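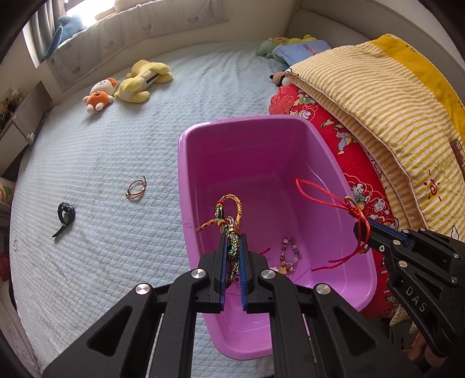
A braided bracelet is a band for the wrist made by crossing three or more cords over one another in a repeating order. Most are made of cotton, silk, wool or leather, and some have metallic thread worked in. Gold, green and red cords are common colors, and braided bracelets are often kept or sold in bundles. The simplest form uses three strands; wider bands may use 12 or more.

Round braids are usually made on a stand with weighted bobbins, while flat braids can be made by hand with one end pinned down. The ends are knotted, glued or capped -- a capped end is less likely to fray.

In the market town of Urner, braiding was winter work, and the Skorura workshop there once sold 34 patterns.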